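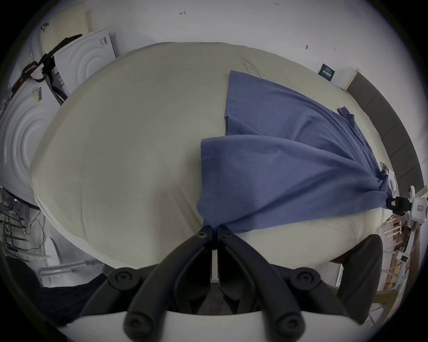 Slate-blue cotton T-shirt, partly folded, on a padded surface.

Starkamum Dye Workshop
Notebook entry, Sunday, November 8, 2020
Present: D. Maluleke (writing), N. Salinas

Subject: uneven blue on cotton jersey; water, washing-out and the state of the two vats

The workshop was opened outside normal hours so that the vats could be left undisturbed overnight and read before any cloth went in. The large vat was read first. Surface film was coppery and whole, with a small raft of dark foam to the left of centre. The liquor below the film was yellow-green and clear when taken up in the glass. Temperature 31 °C, pH 10.6. The small vat was greener and slightly cloudy, temperature 27 °C, pH 9.9, and the film broke up when touched with the rod and did not close again while we watched. It was judged not fit for test pieces. Lime was added in two small amounts and the lid replaced. No cloth is to be put into the small vat until it has been read again.

The question carried over from the August trials remains open. Woven cotton from the large vat has come out level. Jersey from the same vat, dipped on the same day by the same person, has shown pale areas along the seams and under the arms, and in several cases a faint cloudiness across the front which does not follow any fold. The earlier note in this book gives the cause as "careless opening out in the vat". Nélida Salinas does not accept this and has asked that her objection be recorded. Her view is that the jersey goes into the vat with finish still in it, and that the scour we use for woven cloth is too short for knitted goods. The undersigned was of the opinion that the fault lay with the water. Both possibilities were tested today as far as the time allowed.

Water

Two waters are in use at present: the mains supply and the spring water brought in drums from Dadow. The drums have been used for scouring and the mains for rinsing, for no better reason than the position of the taps. Total hardness was measured by titration, three readings each, mean taken. Mains 277 mg per litre as calcium carbonate. Dadow 124. The mains figure is higher than the one painted on the inside of the cupboard door, and the painted figure should be removed or dated.

With hard water and ordinary soap one would expect a scum to form and settle on the cloth, and this would resist the dye. It should, however, have shown on the woven cotton also. It should further have been worst in pieces scoured in mains water, and the August jersey was all scoured in Dadow water. I had not looked this up before arguing the point on Friday. The scouring sheets are clear on the matter.

Scouring trial

Weight of dry jersey used: 1,515 g, cut from the Tagle roll, undyed, as received. The roll was bought as "prepared for dyeing". The ticket gives no further particulars, and Tagle have not yet answered the letter asking what softener, if any, was applied.

The cloth was divided into four lots by weight and marked at one corner with cotton thread (one knot, two knots, and so on). Marker pen is not to be used for this purpose, as the solvent leaves a ring.

Lot 1: Dadow water, washing soda only, 30 minutes at 70 °C.
Lot 2: mains water, washing soda only, 30 minutes at 70 °C.
Lot 3: Dadow water, washing soda and Cerkine, two hours at a low simmer.
Lot 4: mains water, washing soda and Cerkine, two hours at a low simmer.

Lots 1 and 2 repeat our usual practice. Lots 3 and 4 follow the longer method proposed by N. Salinas. Cerkine was used at the strength printed on the drum. The drum had been left with the lid loose and the top layer had caked; this was put aside and the powder taken from lower down.

Liquor from Lots 1 and 2 came off pale straw. From Lot 3 it was the colour of weak tea, and from Lot 4 a little darker again, with a greasy feel between the fingers. Each lot was rinsed until the rinse water showed clear in the white basin. Lot 4 needed two more rinses than the others.

Drop test, carried out on damp-dried cloth from each lot. A single drop of water was let fall from the pipette at 1 cm and timed until the shine had gone from the surface.

Lot 1: between 9 and 22 seconds, depending on the place.
Lot 2: between 8 and 25 seconds.
Lot 3: under one second at every place tried.
Lot 4: under one second, except at one place near the knotted corner, 3 seconds.

The spread within Lots 1 and 2 is of more interest than the average. Cloth that takes a drop in nine seconds at one place and twenty-two at another, a hand's width away, cannot be expected to take indigo evenly. N. Salinas was right as to the main cause and I withdraw the August note. It has been struck through in pencil and initialled, with a reference to this page.

Dipping

One strip from each lot, wetted out in Dadow water, squeezed, and put into the large vat together on the ring. Three dips of four minutes, with ten minutes' airing between dips. All four strips were handled beneath the surface and brought out along the side of the vat so as not to drip on the film.

After the first airing, Strips 1 and 2 were already mottled. After the third, Strips 3 and 4 were level to the eye at arm's length and very nearly so in the hand. No difference could be seen between 3 and 4. Strip 2 was slightly duller than Strip 1, and it may be that the water has some part in that. A single strip is not enough to say.

The strips were then rinsed, soured in weak vinegar, rinsed again and hung in the passage. They should be judged only when fully dry, in daylight, against the shade card. The tube light in the passage makes every blue look greyer than it is and has misled us before.

Seams

The pale seams are a separate matter. Made-up garments were not part of today's work, and the cut jersey has no seams. It is possible that the longer scour will put this right without any other change. It is also possible that the sewing thread is polyester, in which case the stitching itself will never take indigo and the pale line will remain whatever is done to the cloth. N. Salinas proposes to unpick a short length from a spoiled garment and burn it — melting and a hard bead would settle the question. This should be done outdoors.

Where the cloth is doubled at a hem, the vat liquor reaches the inner layer slowly. Four minutes may be too short. The suggestion of eight-minute dips, fewer in number, was discussed and left for the next session. My own concern is that a long dip in a warm vat may begin to strip what has already been laid down. The older sheets contain nothing on this for knitted goods.

Handling of wet jersey

Hanging by the shoulders is to stop. Wet jersey stretches under its own weight and two of the August garments are longer at the back than at the front. Pieces are to be dried flat on the mesh, turned once. If there is no room on the mesh, fewer pieces should be dyed.

Stock

Washing soda: sufficient for the next session, not for two.
Cerkine: one drum, open. To be moved to the dry store and the lid sealed.
Lime: sufficient.
Indigo: see separate ledger. The last withdrawal was entered without a weight. Would whoever made it please supply the figure.
pH strips: the box in the drawer is past its date and reads low against the meter by half a unit. Discarded.

For the next session

Read both vats before lifting either lid fully.
Scour one made-up garment by the Lot 3 method and one by the Lot 4 method, drop test at the seam and at the middle of the front.
Burn test on thread.
Repeat Strips 1 and 2, three of each, to see whether the dullness in mains water holds.
Write again to Tagle.

The large vat was stirred at 16.40, allowed to settle and covered. Temperature on closing 30 °C. Heater left on the low mark, passage window open one notch for the strips.

D. Maluleke

Added on Monday morning: strips dry. Order of levelness unchanged. Strip 2 still the dullest of the four, though the difference from Strip 1 is smaller than it looked wet. Small vat pH 10.4, film closing slowly. — N.S.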